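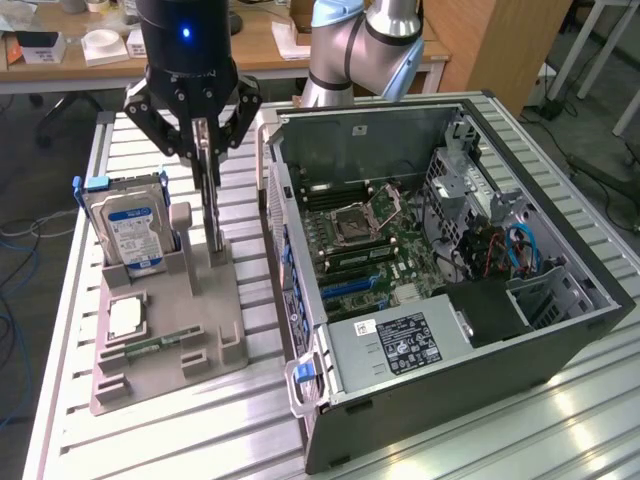
The Sunday the arm wouldn't let go

Sunday, August 10, 2025

I had promised myself a quiet day, and of course I spent it with the robot instead (my coffee went cold twice, if you're wondering how it went). Those of you who have been reading since November know I've been teaching the Vemberg cell to put an old desktop computer together from parts laid out in a gray printed tray. Drive in its blue caddy, processor, memory, all of it.

Well, on run 15 the gripper closed on a part, lifted it 3 millimeters, and stopped dead. No alarm, no message, just a very stubborn machine! I pressed the release and nothing happened. I pressed it again, harder, as if that ever helped anybody, and then I did the silly thing and reached in with my hand while the power was still on. The fingers sprang open the moment I touched the part. No harm done, but my heart was going like a drum.

The log showed that the release commands had been piling up behind a stalled force check, and they all went through at once. I've now set the check to time out after 2 seconds, and the big red button gets pressed before any hand goes near that open case, mine included. An empty socket full of tiny pins is no place for a surprise either.

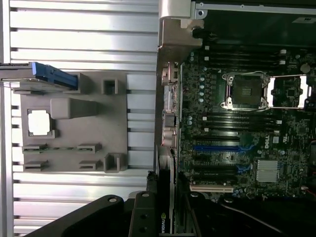
Natalina Bellini wrote back that the timeout is fine as far as it goes, but the queue should be cleared on every stall, or the same thing will happen with a longer wait in front of it. She's right, so that's my job for tomorrow evening.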